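White Plastic, Clear Plastic: Catrin Eynon on Cleaning Housings

May 22, 2021

The lending room at Furngate keeps its small appliances in the same built-in cabinets that came with the unit. Catrin Eynon has run the intake bench for six years. Items come back from borrowers, go through her, and return to the shelf. She handles nearly 600 of them a year, and most have a molded white housing with at least one transparent part: a cup, a tank, a window, a lid. The conversation was about that combination and what it does to a cleaning routine.

"White shows everything and clear shows everything else," Eynon said. "On a black housing you can leave a film of detergent and it goes out the door looking fine. On gloss white you see the film as a dull patch. On a clear part you see it as fog."

Her first step is dry. She goes over the item with a soft brush, seams first, and then a microfiber cloth with no liquid on it. Dust is abrasive, and on a glossy surface the first damp wipe will drag it. She says most of the fine circular marks she finds on returned items were made by borrowers trying to be considerate and cleaning the thing before they brought it back.

"They take a kitchen sponge to it. The green side, often. I would prefer it came back dirty."

Seams get the most time. A handheld housing is usually two shells or more, closed with screws or clips, and there is often a band where one section meets another. That joint has a step in it, and the step holds grease from hands. Eynon uses a wooden cuticle stick wrapped in one layer of damp cotton cloth and runs it along the joint in a single direction, turning the cloth as it picks up dirt. Cotton swabs shed fibers into the gap. Metal picks are not allowed on the bench.

For the wash she uses plain dish soap in lukewarm water, applied to the cloth and never to the appliance. The cloth is wrung until it does not drip when squeezed with one hand. She tried a commercial paste, Wondska, for one winter and took it off the bench the following December. It lifted scuffs well from painted metal, but on gloss plastic it left an area with less shine than the rest, visible under a side light.

"It did what the tub said it did. It polished. The trouble is that a molded finish already has its polish from the tool, and once you work a spot you have to work the whole panel to match it. On a curved body there is no panel. There's no edge to stop at."

She does not use alcohol on anything transparent. Clear parts in household goods may be one of several plastics, and some of them craze when alcohol meets a stressed area such as a screw boss or a tight corner. The damage looks like a cluster of very small cracks and it can take days to appear. Her rule is to treat every clear part as the most sensitive plastic it could be, unless a mark molded into the part says otherwise. Ammonia-based glass cleaner is ruled out on the same grounds.

Clear parts that detach are washed on their own in a basin with a folded towel in the bottom. Parts that do not detach are wiped on the outside and left alone on the inside, unless there is an opening wide enough for a bottle brush. Forcing a cloth into a narrow opening with a skewer is, in her experience, how the interior of a window gets scratched, and an interior scratch stays.

Drying is nine hours minimum, open, with every removable part off and resting next to the body it belongs to. The rack is a wire shelf above the bench. Nothing is dried on a radiator. The room sits at 23 degrees Celsius on an ordinary day and she considers that warm enough.

On the question of color she is more cautious than most of the advice in circulation. White housings yellow, and some yellow unevenly, so that a handle ends up a different shade from the body it is attached to. Peroxide treatments reverse the color for a time. Eynon has done a few and stopped. The surface can come out streaked, the color can return, and small colored parts molded or fitted into the housing can be bleached along with everything else.

"A button, a cap, a tab, whatever it is. Those are red for a reason, or orange, or blue. Somebody at home is told over the phone to press the red one. If I have turned it pink I've made the instructions wrong."

The same reasoning governs her labels. The room used to put an inventory sticker on the widest flat area of each item, which on a glossy body meant the place most people hold. The adhesive softened under warm hands and crept. Removing it took longer than the rest of the cleaning. Labels now go on a cord tag looped through the handle, or on the storage bag if the handle is closed. Old adhesive comes off with vegetable oil left on for a few minutes, then soap, then a clean damp cloth. Citrus solvents stay in the drawer for metal and glass.

Scratches are graded by fingernail. If a nail passes over the mark without catching, the item goes back on the shelf as it is. If the nail catches, she checks whether the mark is on a structural area, and if it is near a clip or a hinge she sets the item aside for a closer look. She does not sand gloss housings. There was a trial on a spare shell with 600-grit paper, used wet, followed by finer grades and a plastic polish. The shell came out smooth and slightly gray.

Asked what she looks for when an item is in her hand and she has a minute to decide, Eynon described turning it under the window until a highlight runs the length of the body. A clean gloss surface carries the highlight without a break. Residue makes it spread and go soft. She then tips the item so the light falls through the clear section and looks for haze against whatever color is behind it. Dark or reddish tones are good for this, she said. Against white, haze disappears. 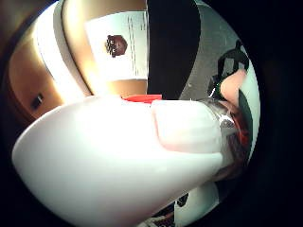 Tanner, reading a draft of these notes, objected to the side-light test on the grounds that it fails good items. Many housings leave the factory with faint flow marks near the gate, and under a low light those look much like detergent film. The remark went on to suggest a second wipe with distilled water before anything is sent back through the wash: if the mark does not change, it is in the plastic.

Eynon accepted the point about flow marks and has added the second wipe. She had been using tap water for the final pass. The supply on the Ukgate side of town is hard, and she now thinks some of the spotting she had attributed to soap was mineral. A gallon of distilled water lasts her several weeks at the rate she uses it. She kept the side light.

"I'd sooner look at something twice and put it back than miss it," she said. "And a flow mark is in the same place on every one of that model. After you've seen a few you know where to expect it."

Storage came up last. The shelves in the cabinets are lined with plain cotton cloth. Rubberized drawer liner was tried and removed, after softeners in the liner marked the underside of two housings where they had been resting for a season. Bubble wrap has caused a similar problem on warm shelves, leaving a pattern of faint rings on the gloss. Bags are cotton, with a drawstring, washed without fabric softener. Clear parts go in a separate small bag inside the larger one so that they do not rub against the body each time somebody moves it.

Items are stored with nothing stacked on them and nothing under tension. A spring latch is left open where the design allows. Cords are coiled loosely beside the item — never wound around the body, where the pressure and the plasticizer in the cord jacket can both leave a line. Direct sun is kept off the shelves by the cabinet doors, which stay shut outside borrowing hours.

For people doing this at home, she would cut the routine down to the dry brush, the wrung cloth, the stick in the seam and a long drying time with the parts off. A borrower who does only the dry brush has done most of what is useful. She asks that the kitchen sponge be left at the sink, and that anything sticky be mentioned at the desk when the item is handed over, with the name of whatever was spilled on it. Sugar, cooking oil and hair product each need a different first step, and she can't always tell them apart by looking.

She keeps a notebook of the materials marked on each clear part, arranged by model, and a second column for what has been used on it and when. The second column has more crossings-out than the first. The current entry concerns a lid with no mark on it at all, which she is washing with soap and water until she learns more.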